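Thread on the woodcut show, for people who asked how it got made. It goes up at the Gindlow in October.

The show is called Low Water. It's small woodcuts of the river at Draltport, all cut and printed by hand, black ink on off-white paper. 168 prints on the wall.

I started with no plan for a show. I wanted to get better at cutting water, which I was bad at. My water looked like wood grain or like hair.

So I set a rule. Same size block every time, about as big as a playing card, and only the stretch of river between the rail bridge and the old Boateng mill. No people, no boats.

The mill has been shut since before I moved here. The name is still painted on the side facing the water, and you can read most of it when the sun is low. It shows up in a lot of the early prints. I got tired of cutting letters backward and started standing with my back to it.

I draw on site in soft pencil, on cheap paper. Then I go home, rub the drawing down onto the block face down, and go over it with a brush pen. The rubbing flips it, so the print comes out the right way around. Some people don't care about that. I do, for a real place.

Wood is cherry for most of it. I tried basswood first and it's fine for big shapes, but thin lines crumble. Cherry holds a thin line and it's harder on the hands.

Tools: one knife, two V-gouges, one small U-gouge, one wider one for clearing. I sharpen before every session and again in the middle. If I skip the middle one I slip, and then there's a white scratch across the sky.

A couple of those scratches are in the show. One looks like a wire and I kept it. The other one just looks like a scratch.
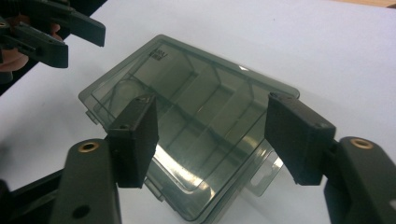
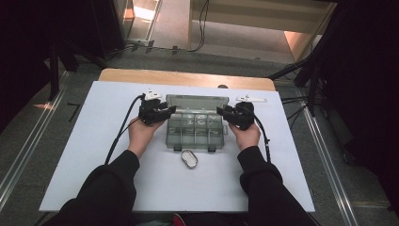

Ink is oil-based, from Zotmont, the stiff black. I add a little magnesium carbonate in summer when it gets loose. In winter I warm the slab with a hair dryer for a minute and use the ink straight.

Paper was the expensive part. I printed the first winter on student paper and it looked okay until I saw it next to the good stuff. The blacks go gray on it. I went back and reprinted all of those.

No press. I print with the back of a wooden spoon and a sheet of baking parchment so the paper doesn't tear. It takes up to ten minutes for a block with a lot of black in it. My shoulder complains by the fourth.

I've kept a log since the start, mostly so I'd know which ink batch went with which prints. The last number in it is 3311. That's every sheet pulled, including test sheets and all the bad ones.

Most were bad. The log has a column for what went wrong. The most common entry is "too much ink" and the second is "moved." Moved means I bumped the paper.

Of the blocks, 127 are in good enough shape to print again. The rest have chipped edges or warped. A few I cut down further on purpose, so the block that made the first print is gone.

Someone asked if that makes those prints worth more. I price them all the same. It's easier at the desk and I don't have to explain it.

What I learned about water, since that was the whole point. Cut the reflections first and leave the surface alone until the end. I was doing it the other way for months.

Also, calm water is mostly vertical. I kept drawing ripples side to side because that's what I thought water did. The bridge posts go straight down in it and the sky comes straight down too. When I finally cut it that way it went flat and wet in one go.

Fast water I still can't do. There are three prints of the weir in the show and I'm happy with one. I'm not saying which.

Night ones were a surprise. You leave nearly the whole block standing and cut only the lights. Fifteen minutes of cutting and then forever trying to print a solid black without specks in it. Any bit of dust leaves a white dot. I had one with a dot right where a star would go and two people liked it best.

Getting the show. I sent the Gindlow a short email with six scans and a paragraph. They said no. I sent again the next year with different prints and a shorter paragraph, and they asked to see the real things.

I brought them in a shoe box with tissue between. They laid them out in rows on the floor and walked around them in socks. After that it was pretty quick.

We went back and forth on frames. I wanted frames, they wanted the prints pinned so you can see the paper edge. Framing this many would have cost more than I made last year, so that settled it. They'll be held up by small magnets on steel strips, with no glass.

No glass means please don't touch. Oil ink takes a long time to fully harden when it's thick, and the newer ones will still smudge if you lean on them.

They're hung in the order I walk the river, bridge to mill, and the seasons are mixed up. So you might get ice next to August. I tried it by date on my kitchen wall first and it was dull. You could see me getting less bad from left to right and that was the only thing you could see.

No titles. Each one has a small pencil number that matches the log, and a copy of the log will be on a table by the door if you want to look up what the weather was or what I complained about that day.

There'll be a few blocks out too, inked ones you can pick up. Those you can touch. Kids tend to go straight for them.

Sales: prints stay on the wall until the show closes, then you pick yours up or I mail it flat between boards. If the one you want is gone and its block is one of the good ones, ask me. I'll pull another, and it'll be marked as a later printing.

I'm doing two afternoons at the gallery where I cut and print at a bench in the back room. You can try the spoon. Wear something you don't mind getting black on, this ink does not come out of cotton.

The Gindlow has a step at the front door and a ramp around the side by the bike rack. The side door is kept locked, so ring the bell and they'll come. Free to get in.

A couple of replies asked what's next. Bigger blocks, same river, upstream of the bridge this time. I've cut one and the water looks like hair again.

Will post opening hours when I have them.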